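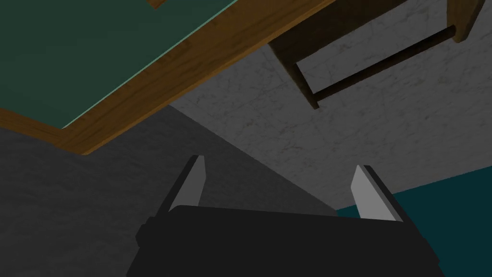 Caderno da oficina, Tredau, junho. Simulação do braço antes de montar a câmara de punho definitiva. A vista é a do punho, com os dois dedos abertos e nada entre eles. As almofadas cinzento-claras são o ponto mais luminoso junto à pinça e destacam-se bem da carcaça preta, o que serve para a segmentação dos dedos por limiar. O tampo verde visto por baixo e a viga de madeira que o limita saem limpos, com arestas nítidas. O fundo cinzento com aspeto de mármore é pior para nós: os veios dão falsos cantos ao detetor. Fica registado para trocar a textura.

Estado da pinça
Versão Ninh, dedos paralelos, um servo só, cremalheira dupla. Almofadas em TPU coladas com cianoacrilato. Duas descolaram no ensaio da bancada, ambas do lado esquerdo. Lixar a face interior do dedo antes de colar, grão 200, e limpar com isopropílico. O Sơn Giáp propõe rabo de andorinha impresso na própria peça. Concordo, mas só na próxima revisão; agora obrigava a reimprimir os dois dedos e a refazer a calibração de abertura.

Curso medido com paquímetro: 60 mm entre faces, com os batentes de software ativos. Sem batentes ganha-se pouco e a cremalheira trabalha nos últimos dentes. Não mexer.

Folga no dedo direito: sente-se à mão, não medida. Suspeito do casquilho. Ver se ainda há na caixa da Kesmont, senão tornear um em POM.

Simulação
Malhas exportadas do CAD, decimadas. O modelo de colisão dos dedos passou a caixas simples, uma por falange e outra para a almofada. Com as malhas completas o passo de física não aguentava o tempo real e os contactos vibravam. Com caixas o tremor desapareceu em quase todas as poses. Resta um caso: dedo encostado a uma aresta de madeira com a pinça a apontar para cima. O solver arranja dois pontos de contacto que alternam entre passos. Aumentar o amortecimento disfarça, mas atrasa a resposta do dedo e deixa de bater certo com o servo real. Ficou no valor antigo.

Corri 176 poses aleatórias com o punho virado para cima. Em 7 o planeador devolveu trajetória com o cotovelo a atravessar o rail da mesa. Causa: o rail não estava no grupo de colisão do braço, só no da pinça. Corrigido no ficheiro da cena. Repetir o lote inteiro com a mesma semente antes de mexer noutra coisa.

Câmara
O campo de visão em simulação continua mais largo do que o da lente Trurel que temos na gaveta. O Kwadwo Bawa fez a calibração com o xadrez e deixou os intrínsecos na pasta partilhada; falta passá-los para o modelo. A distorção radial ainda não está incluída. Para a segmentação dos dedos não faz diferença, para estimar a posição da aresta da mesa faz bastante.

Sombras: desligadas no lote. Com elas ligadas, o interior das peças escuras perde-se e o limiar apanha zonas que não devia. Na bancada vamos ter sombras de qualquer maneira, portanto o lote seguinte corre com luz variável. Intensidade e direção sorteadas por episódio, cor fixa por enquanto.

Cablagem
O cabo do servo passa por fora do punho e prende no parafuso da tampa a partir de cerca de meia volta. Abraçadeira provisória. O Sơn quer levá-lo por dentro do eixo oco; o conector não cabe, seria preciso cravar depois de passar. Tenho o alicate em casa, trago.

Alimentação separada para o servo da pinça feita e testada. A placa deixou de reiniciar quando o dedo bate no batente. Massa comum no borne junto à fonte, fio preto grosso.

Pendente
Reexportar a base da pinça com a furação nova da câmara.
Intrínsecos do Kwadwo no modelo, depois distorção.
Trocar o mármore por cinzento liso e comparar o número de cantos falsos.
Casquilho do dedo direito.
Repetir o lote com a semente antiga e o rail no grupo certo.
Perguntar quem levou o paquímetro digital, o analógico tem o zero deslocado.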